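Jimatau Furnished Rooms Program
Progress report to Wundmont, August
Prepared by Pavithra Warrier

1. Bedroom fit-out

The bedroom at the Thakur site has its bed in position along the plain wall. The headboard is gray upholstery with vertical stitching, on a light wooden bed frame. Scuff marks on the wall are minor and will be painted over with the hallway, under the existing contract. No change to the conduit run is planned.

2. Garment folding and bed surface

Folding work is done on the bed itself. The separate table listed in the original plan was dropped, and its cost of $300 has been moved to the linens line.

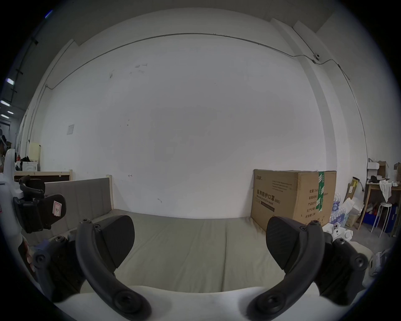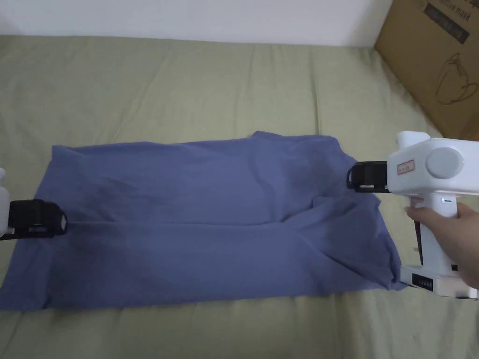

Bedroom, Thakur site. Second picture: blue-gray garment laid flat on the sage-green fabric.

Soft knits remain the slowest items. Creases form along the fold line when the cloth underneath is wrinkled, so the written procedure now calls for the surface to be smoothed before each garment is laid out.

3. Storage

The bedroom closet from Bumen is late by 2 weeks. Until it is installed, cardboard boxes stay against the wall.

4. Next period

Install closet. Complete paint touch-up. Issue revised folding procedure, 4 pages, for comment. Spending is within the approved budget and no extension is requested.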